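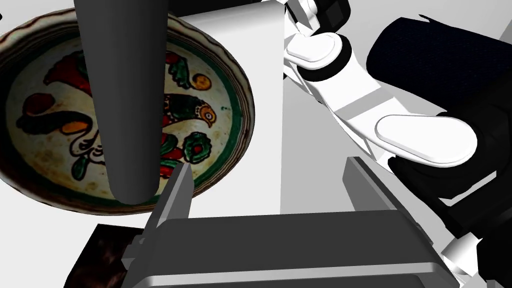
Chapter 11
Plates, Bowls, and the People Who Ate from Them

When my grandmother moved out of the farmhouse at Mowat, she let each of us choose something from the kitchen dresser, and I am a little ashamed to say how long I spent over it. There were soup bowls and gravy boats and a great many dinner plates, and every one of them seemed to come with a story — who gave it, who chipped it, which aunt was never allowed to wash it. I have been fond of dishes ever since, and I hope that by the end of this chapter you will be too.

We spend so much time in history class on kings and battles that it is easy to forget that people also had to sit down and eat. What they ate from can tell us a good deal about their money, their manners, and their neighbors. Beathag Galbraith, whose household lists from the village of Gamen we met in Chapter 3, wrote down 309 pieces of tableware over her lifetime, and we will be reading from her pages again.

We begin with clay and how it is fired. After that we turn to rims and borders, and to the ways potters painted them, before following a peddler, Ruairi Kinnear, on his rounds one October with a cart full of bowls packed in straw.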